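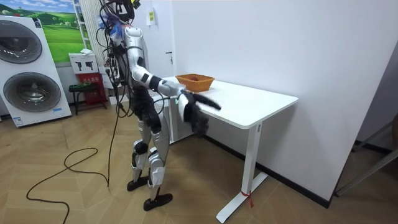

3.2 Baskets and the habit of putting fruit away

We were fond of the woven baskets from the beginning, and perhaps a little too fond, so it is only fair to set out plainly why they stayed in the study. Many of the households we visited in Veltville kept their fruit in something shallow and open, within easy reach of wherever people sat or worked, and they spoke of it with real affection (one family had carried theirs through four house moves!). Espinoza and Farías had already noticed in the June visits that an open basket invites people to return things to it, where a lidded box tends to be left alone.

For the tabletop work we therefore kept the surroundings very plain: a white table, a basket and a piece of fruit, as in Figure 4. The weave gives the eye something to settle on, and the sloping sides make for a generous opening, which our older participants in particular told us they liked.

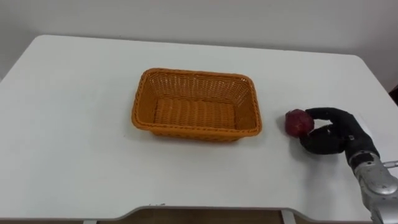
Figure 4. Orange woven basket on the white table, with a red apple held to its right.

Of the 60 households, 20 kept apples apart from all other fruit, usually on the grounds that they "turn the bananas", and we return to this lovely bit of kitchen wisdom in Section 5.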